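Home | People | Food | Archive
2 min read

Setting the table at Berisha
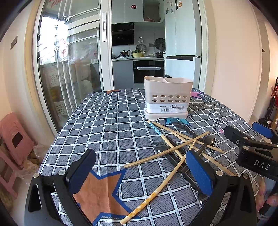 Chopsticks and a cutlery holder on a star-print tablecloth.

Amirul Nasution ran the lunch counter at Berisha for 12 years and closed it in January. He says he misses the regulars more than the cooking. "I was up at four every day," he said. "My knees were done." He now teaches two evening classes on soups. "People rush the stock," he said. "I tell them to go sit down."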